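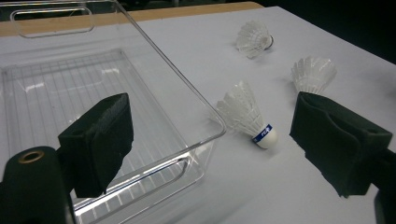 Shuttlecocks and clear bin on the white table, padded fingers on the gripper.

Workshop Tips: House Rules for Tidy-Up Work With a Gripper

By Nandi Joubert

These are the rules we keep at the Plarnlow workshop for tidying jobs done with a gripper, whether a person is holding it or it is bolted to an arm. They started as a sheet taped inside a cupboard door. People kept asking for copies, so the sheet has been typed up and filled out a little. Most of it applies just as well to a kitchen table or a garage bench.

None of this replaces the manual for your own equipment. If the manual is stricter than we are, follow the manual.

Before you start

Clear the surface down to the things the job needs. For a put-away job that means the items, the bin they go into, and nothing else. Mugs, phones, keys and pens go on the shelf. A pen is the worst of them. It rolls under the bin and tips it up at one corner, and then every placement is a little off.

Wipe the table with a barely damp cloth and let it dry. Grit scratches clear plastic, and it sticks in foam and fabric padding.

Check that the bin sits flat. Press down on each of its four corners with one finger. If it rocks, turn it over and look for a crack or a blob of old label glue on the underside.

Decide where the bin goes and mark the spot. Two small pieces of painter's tape at opposite corners are enough. Put the tape on the table and leave the bin clean. Replace the tape when the edges start to lift.

Write down the job in one sentence before anyone picks anything up. "Put every shuttlecock in the bin, skirt first or cork first, no dropping from above the rim." If it takes three sentences, it is two jobs.

Padding on the fingers

Bare fingers are fine for wood blocks and tins. Anything light, ribbed, feathered or thin-walled gets padded fingers. We use foam, felt or a wrap of plain fabric. Dark padding is easier to see against a white table, and it does not show every mark, so check it by touch as well as by eye.

Wrinkles in fabric are allowed as long as they do not shift when you rub them with a thumb. If the wrap slides, take it off and do it again. Do not add a second layer over a loose one.

Keep the two inner faces as flat as you can. A ridge on one side makes a light object swivel as the fingers close.

Change the padding when it has gone shiny, when it leaves crumbs, or when an object that used to hold starts to slip. We change ours after 100 grasps on rough items and go longer on soft ones. Keep a tally on a scrap of paper next to the machine.

Never use rubber cement near the finger joints. Double-sided tape comes off with patience and a fingernail. Rubber cement gets into the moving parts.

Handling light and awkward items

Shuttlecocks are good practice objects and they have a few rules of their own.

Grip at the cork or at the neck just above it. Do not close on the open end of the skirt. Feathers snap and plastic skirts take a permanent bend, and either way the shuttlecock is finished for play.

Start with the gentlest grip your equipment offers and go up one step at a time. Stop at the first setting that holds. Write that setting on the job sheet so the next person does not have to find it again.

Approach from the side the object is not leaning toward. A shuttlecock on its side rolls in a curve around its own cork, so a slight nudge can send it somewhere you did not plan on. If it rolls, open the fingers, back off and come in again. Chasing it across the table is how things end up on the floor.

Leave space between items. When two are touching, the fingers will catch the edge of the one you are not after. Separate them by hand before you begin, or write the job so that separating them is part of it.

Nesting one shuttlecock inside another is a different job. Leave it for later, when single items are going in cleanly.

The same approach works for paper cups, cupcake liners, ping-pong balls and dried flowers. For eggs we use wooden ones.

Working with clear bins

Clear plastic storage bins are handy because a person can check the contents from across the room. They are harder on a camera. The walls let the table show through, the rims throw back the ceiling lights, and thick molded parts such as the handle slots bend whatever is behind them.

Some rules we follow with them:

Treat the rim as higher than it looks. Add a fixed clearance over the wall and keep to it on every pass, even when the shot looks clear.

Turn off any lamp that puts a bright streak along the rim nearest the gripper. If you can't turn it off, turn the bin a quarter turn and look again.

Don't aim for the handle slots, and don't rest a finger in them. They are for hands.

Wash clear bins with dish soap and a soft cloth. Window spray leaves a haze on some plastics. Dry the ribbed floor with a towel corner, working along the ridges, or water will sit in the grooves.

If a bin keeps getting bumped, put a strip of colored tape along the top of one wall. Take it off before the bin goes back to storage. We tried leaving it on all July and ended up scraping adhesive with a plastic putty knife.

Plain opaque tubs are the better choice for a first day. We keep a stack of Rowbotham tubs for beginners and bring out the clear ones in the second session.

Releasing and placing

Lower the item below the rim before you open the fingers. This is the rule people skip most. A light object dropped from above the rim lands where it likes.

Open slowly. Felt and fabric can hang on to a feather or a thread, and a fast opening flicks it.

Wait for the item to settle, then lift straight up. Sideways travel starts only when both fingertips are clear of the bin.

If an item comes back out with the fingers, count that attempt as a miss and log it. Don't shake the gripper to get rid of it. Put the tool down or stop the arm, then remove the item by hand.

Hands, sleeves and bystanders

With a handheld gripper, the person holding it is the only one who reaches over the table. A helper resetting the items waits until the tool is down and the holder says "clear."

With an arm, reset by hand only after the arm is stopped and can't be restarted by someone else. Whoever is reaching in keeps hold of the enable key or the lockout tag. Saying "I've got it" from across the room doesn't count.

Roll long sleeves up above the elbow. Take off lanyards, bracelets and loose watches. Tie back long hair.

Keep fingers out of the gap between the gripper fingers, padded or not. Foam makes them look soft and they still close.

The stop button is tested before the first run of the day and after every break. Press it during a slow move with nothing in the grip. If the move doesn't stop, the session is over until it has been repaired and tested again.

Children may watch from behind the tape line with an adult. They don't hold the tool while it is switched on.

Keep the cable, if there is one, on the side away from the bin and taped down where people walk.

How long to keep going

We work in blocks of 20 minutes and then stop, set the tool down and stretch the wrist. A handheld gripper is not heavy at first. By the end of an afternoon it is, and tired hands come in low and clip the bin.

Swap the holder at the break if there are two of you. Read the job sentence aloud when you swap. It sounds fussy, but people drift from the written job without noticing, and then half the runs are done one way and half another.

Writing it down

Each session gets one sheet. Ours has lines for:

the job sentence
the holder's initials
the type of padding and when it was last changed
the grip setting
which bin
misses, drops and bumps
anything that broke, with where it was put

Log misses honestly. A sheet with no misses usually means someone stopped writing. Bumps count even if nothing moved.

Pencil is better than pen in a workshop. Clip the pencil to the board so it stays off the table.

At the end of the day

Empty the bin by hand and look over each item. Bent skirts, split corks and loose feathers go in the spares box marked for tests only, so they don't get back into someone's sports bag.

Brush the padding with a dry toothbrush. Leave the fingers open when you store the tool, or the foam will take a set and you'll have a dent in it by morning.

Wipe down the gripper body with a dry cloth. Check any exposed screws and rings for looseness, finger-tight only, and note it if one has moved. Proper tightening is for whoever does the servicing.

Charge batteries on the metal shelf, away from the foam and the cloths. Unplug the charger when they're full.

Questions we get

Can I use these rules with a kit gripper? Yes. The Pirnetti kit and the small Feso one have both been used on our bench under the same sheet. The Feso has narrower fingers, so its padding needs to be cut down, and it wants changing sooner.

Do I have to pad both fingers? Yes. With one side padded, the object creeps toward the bare side as the grip closes.

What about a tablecloth under everything? No. It bunches when the bin slides, and light items snag on the weave. A bare table or a thin non-slip mat with no pattern is best.

My bin slides when it gets touched. Put two dots of removable putty under it, at opposite corners. Check again that it doesn't rock.

Is it all right to change a rule partway through? Finish the block first. Then change the sheet, put your initials by the change and start a new tally.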